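Eswood Opens Its Gates for the Winter Cup
17 November 2020

When Fallville Athletic walks out to play Zonport in the second round of the Winter Cup, the match will be held on a field that neither club owns. Eswood Park, home of the smallest club in the regional women's league, was chosen as the neutral venue in April, and its ground staff has spent the months since then bringing the place up to the standard the competition requires.

The work has been modest in scale. New drainage was laid along the east touchline, where water used to stand after heavy rain, and the two dressing rooms were repainted and fitted with separate entrances. The main stand has 147 seats, all of which have been cleaned and bolted down again. Attendance will be limited to up to 800 spectators, with the remainder standing behind the rail on the north and west sides.

Ingeborg Zaugg, who chairs the league's grounds panel, considers the choice a sensible one. "Smaller clubs carry a great deal of this competition and see very little of its income," she said. "Under the present arrangement the host keeps 25 percent of the gate, and for Eswood that amounts to a meaningful part of the season's running costs."

The remaining gate money will be divided equally between the two competing clubs. Both have agreed to direct a portion of their share to the Koo Fund, which pays for registration, boots and travel for girls whose families could not otherwise meet the expense of a full season. 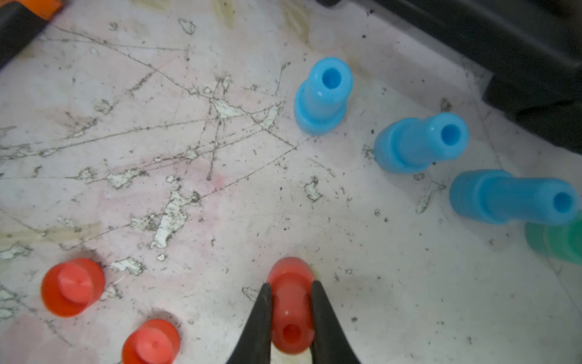 Applications to the fund are made through a player's club or school and are reviewed twice a year. Each grant covers a single season and may be renewed. Clubs are asked to submit only a short letter of support, and the names of recipients are not published.

Fallville arrives in good form. The team has won its last 6 league matches and has conceded only once from open play in that run. Captain Kyu-ri Seok, a central midfielder now in her third season with the club, has been used in a deeper position this fall, and the change has given the defense a steadier look.

"Zonport press high and they do it well," Seok said. "We lost to them here two years ago because we tried to pass through the middle too early. We have worked on being more patient with the ball."

Zonport, for its part, will be without its first-choice goalkeeper, who is recovering from a wrist injury. The club has confirmed that her deputy will start. The rest of the squad is available, including both wingers who missed the first-round tie.

Tickets are sold in advance only. Supporters should enter by the gate printed on their ticket and remain in the assigned section throughout the match. Parking at the ground is reserved for team vehicles and holders of disabled permits; all other visitors are directed to the public lot beside the Eswood library.

If the teams are level after ninety minutes, the tie will be decided by penalty kicks without extra time. The winner will be at home in the third round.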